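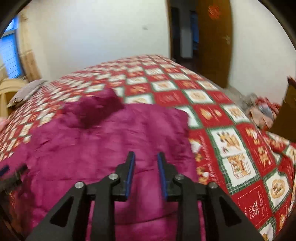 Ernell: bed-top garment folding with two hand-held grippers
Data card and README

Last updated: March 13, 2022

Read this first

Ernell is a set of 3000 demonstrations of people folding clothes on beds, recorded with a gripper in each hand and a camera on each gripper. It was collected in and near Brumdale to test one claim, that demonstrations taken in real homes with no robot present can train a two-arm robot to fold clothes in a bedroom it has never been in. We think the claim is partly true. We also think the results we and others have reported make it look truer than it is, and most of this card is about why.

If you only want the files, skip to Layout. Please read Known problems before you quote a success rate.

What is in it

Shirts, towels, trousers, children's clothes and outerwear. The outerwear subset has 552 episodes and is mostly quilted or padded jackets. It is the hardest part of the set and the part people most often leave out of their averages, including us in our first draft.

Every episode was recorded on a bed that was in use by the household. Collectors were asked to leave the bedding as they found it, so there are plain sheets, stripes, and some very busy prints. They were also asked not to tidy. Piles of other clothes stay where they were.

Each episode contains left and right video, gripper width, estimated hand pose, and a text label naming the garment. There is no depth and no third-person view. The fingers have blue pads on their inner faces, which helps the width estimator and, we suspect, helps the policy cheat (see below).

How it was collected

Collectors worked in 52 bedrooms. Each got a short practice session on a towel and then folded whatever the household offered. Lena Sobczak ran the collection and Efe Osagie wrote the pose tracking. A fold ended when the collector said it did. We did not define a finished fold, and for padded jackets this matters a lot. Some people stop at sleeves in and body halved. Others squash the air out and fold again.

Layout

episodes/ one folder per demonstration, left and right video plus a pose file
labels.csv garment label, bedroom number, collector number
splits/ train and test lists, by bedroom
splits_old/ the first test list, by episode. Do not use it.
quality.csv tracking confidence per second, left and right

The method we tested

We trained Billard, our own image-to-action policy, on the train split with no robot data added. It predicts relative motion for both grippers a short way ahead, then looks again. The robot used the same finger design as the hand-held tool.

We ran 400 evaluation rollouts. Shirts and towels went well in bedrooms that were held out. Trousers were mixed. Padded jackets were poor, and the first grasp was usually fine. Failure came at the second or third move, when a sleeve sprang back or the body of the jacket rolled over on itself and the policy carried on as if it had stayed put.

Known problems

1. Leaky split. Our first test list was drawn by episode, so the same bed appeared in train and test. Scores fell when Lotte Bakker redid it by bedroom. The older, better numbers are still being cited. Please stop citing them.

2. Motion blur. The camera rides on the hand, so when the hand moves fast the room smears while the gripper stays sharp. A policy can learn a great deal from the gripper alone. Masking the background in fast segments barely changed our towel score. We don't read that as robustness. It suggests the policy was paying little attention to the room in those segments.

3. Tracking on patterned bedding. We expected busy prints to help, with so many corners to lock on to. On repeating prints the tracker sometimes jumps by one repeat of the pattern. Confidence stays high when it does this, so quality.csv will not warn you.

4. The other hand. From either camera, the second gripper is often only partly in view and blurred. We have no reliable measure of how far apart the two hands are at those times. The relative pose in the file is computed from two separate tracks and drifts.

5. Success labels. Rollouts were scored by Mateja Hoxha, who knew which checkpoint was running. Ans Martens rescored a portion blind and was stricter on jackets. The stricter scores are the ones we report.

What we would not use it for

Claims about "any home." These are homes in one region, volunteered by people who didn't mind strangers on their bedding. Claims about speed, too: collectors knew they were being recorded and slowed down or hurried as it suited them. We'd also be careful about comparing with the Duman set, which uses tables and a fixed overhead camera. Several people have asked us for that comparison and we don't know how to make it fair.

Still open

We don't know whether more jackets would fix the jacket result. Going from half of the outerwear episodes to all of them gave a gain smaller than the spread between seeds. A fixed definition of "folded" may do more. A second collection with that definition is planned for July if there is money for it.

Comments (3)

tkrell: Can confirm the pattern jump. Ours happened on a checked blanket. Dropping episodes where the two tracks disagree on gravity caught most of it.

Lotte Bakker: Useful, thanks. Did you drop whole episodes or only the bad seconds? We tried seconds and got ugly gaps.

pm_oda: splits_old should just be deleted. Somebody will use it.

We use cookies to remember your settings and count visits. Accept all | Manage choices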